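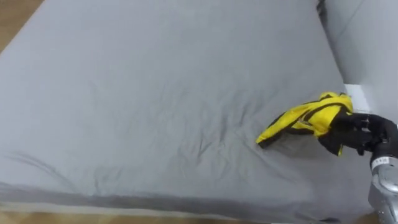
Loose covers on sofas have had little attention in work on household tidying, most of it deals with clothes and bed linen. We looked at where small things get left in a one-room home (Pandstead layout, 51 visits). Seats came first. A light gray cover with fine creases over the middle of the seat, as in Figure 1, was typical – and small items ended up in the corner where seat meets backrest or arm, like the white one there. Easy to miss on a quick pass.

**Figure 1.** Sofa seat with gray cover, small white object in the corner.

Second most common was the bed, then the floor by the curtain. Chae and Yeom sorted the finds by hand, 134 items in all. Coding was done twice, disagreements setled by Hjaltested. 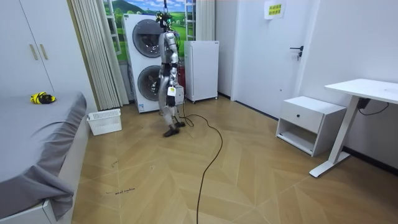 Items too small to name from the notes were left out of the totals – around 24, mostly from the early visits. Smoothing the cover was logged seperately from picking things up.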